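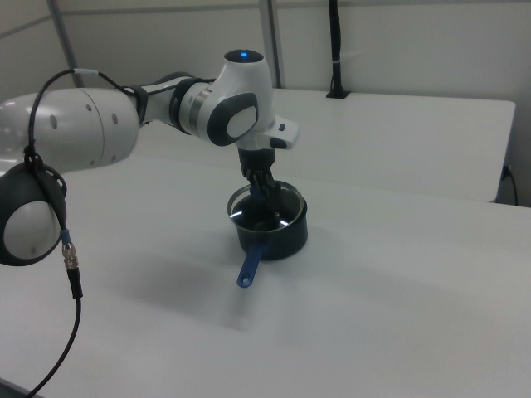
*Gripper at the lid, small pan, front table.*

**Ticket:** Lid goes back crooked on the small pan
**Place:** Banby shared workshop, arm table
**Software:** Dilura, our own build
**Status:** open, workaround in use
**Priority:** normal

## Problem

The task is simple to say. The arm takes the glass lid off the small saucepan, holds it to the side, and puts it back. Taking it off is good. Putting it back is not good. In many runs the lid stays tilted on the pan and shifted to one side, with a part of the rim of the pan open. The photo shows such a position: the left edge of the lid hangs over and the right side of the rim is free.

The program reports "place done" also in these cases. I think this is a separate fault, but I write it in the same ticket for now.

I expected that the lid sits flat, or that the program stops and tells me it does not.

## How to repeat it

1. Put the pan on the front table, handle toward the person who stands at the table.
2. Start Dilura and load the task `lid_return`.
3. Home the arm and wait until the joint values are stable.
4. Run the task in a loop of 20 without touching the table.
5. After each run, look at the lid from the side. From the top a small tilt is easy to miss.

## What I tried

**August, first evening.** Ran the loop with the old settings. The lid was crooked in 12 of 20 runs. It was always shifted the same way, to the left if you stand at the handle side. So I do not believe it is random.

**Same evening, later.** Calibrated the hand again, with all fingers open, then closed on the test block. No change that I can see. I also restarted the hand controller, with the same result.

**Second evening.** Checked if the pan moves. I put small pencil marks on the table beside the pan and looked at them after every run. The pan does turn a little when the fingers let go. The handle end moves more than the rest, of course, so it is the best place to watch. The turning is small and cannot explain the whole shift of the lid, but it makes the next run worse, as the program still uses the first position.

**Second evening, 21:30.** Put a thin rubber mat under the pan. The pan stays on the marks now. The lid is still shifted, but less. I took the mat away again for the next tests, because I wanted to change only one thing at a time.

**Third evening.** Looked into the log of the place step. The release height was saved as 243 mm above the table zero. This value is from before, when we used the tall Boiko pot for the same task. For the small pan it is too high, so the hand opens while the lid is still above the rim, and one side of the lid comes down before the other.

I lowered the release height step by step. When it was too low, the fingers pressed the lid and the arm stopped with a force warning. This is at least a clear message, I prefer it to a wrong "place done".

**Third evening, after the break.** Raised the wait time before the fingers open to 2,000 ms. I hoped the arm would swing less. The runs became slow and the result was the same, so I put the old value back.

## What I found until now

- The release height must belong to the pan. It can't be one value for the whole task.
- The fingers do not open at the same moment. One side leaves the lid first and pushes it a little. I see this in the finger position log, and the direction of the push agrees with the direction of the shift.
- The success check only asks if the fingers are open. It does not check the lid in any way.

## Workaround

Please use this until the ticket is closed:

```
task: lid_return
pan: small
release_height: from_pan_profile
open_speed: slow
stop_on_force: true
```

Use the rubber mat under the pan. It is in the drawer with the Etley clamps. With these settings and the mat I had one crooked lid in 20 runs. It is better, but for me it is not solved.

Do not correct the lid by hand while the loop is running. Press pause first, wait until the program shows "paused", and then move the lid.

## Still to do

- [x] Move release height into the pan profile
- [x] Write a profile for the small pan
- [ ] Measure the opening delay of each finger separately
- [ ] Add a second check after release, perhaps a very light touch on both sides of the lid
- [ ] Change the message "place done" to "fingers open" until the check exists
- [ ] Repeat the loop with the Boiko pot, to be sure I did not break the old task

## Question for the others

Has somebody used a soft opening with this hand, where the fingers first relax and then move away? There is an option `relax_before_open` in Dilura, but I could not find where it is used in the code. If it is dead code, please tell me and I will remove it. If it works, I would like to try it before I measure the delays.

I keep the logs of all three evenings in the folder of this ticket. The second one has a gap near the start, where I had closed the logger by mistake.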